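Print | E-mail

Imai to Release Second Album, "Zikstead"

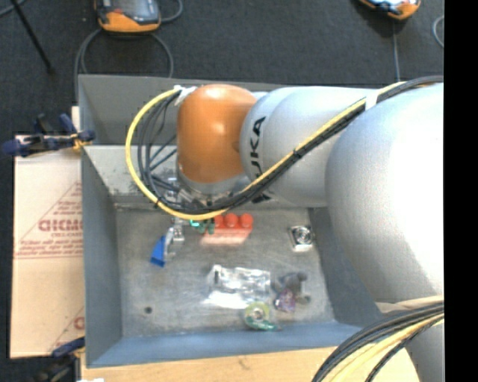 PRILTUVCOMBE, 16/01/2022 – Narar Records is pleased to announce that Imai will release their second full-length album, "Zikstead", in July. The album will be issued on vinyl, on compact disc and through all major download and streaming services.

Imai was formed in Priltuvcombe by singer and guitarist Ryota Hirano, who wrote all of the songs on the new record and shared the production duties with the other members of the band. The basic tracks were recorded live in one room, with vocals, strings and a borrowed pump organ added later at Narar's own studio.

"We wanted these songs to sound the way they do when we play them at home," said Hirano. "The first record was built up one part at a time. On this one we played together, kept the takes we liked and left most of the rough edges where they were."

The album takes its name from the town where Hirano spent his childhood summers. Several of the songs, including the opening track "Ferry Office", are set there. The closing piece is an instrumental – the band's first – and was the last to be recorded.

"Ferry Office" will be released as a single ahead of the album, backed with two songs that do not appear on the full-length record. Imai will also perform two release concerts, one in Priltuvcombe and one in Zikstead. Ticket information will be posted by Narar Records once both venues have confirmed their door times.

Review copies and interviews may be requested through the Narar Records press office.

Print this page | E-mail this page

Recent releases
Narar Records Announces Summer Schedule
Imai: Debut Album Returns to Vinyl
Priltuvcombe Winter Sessions – Full Lineup
Press Office Contacts and Hours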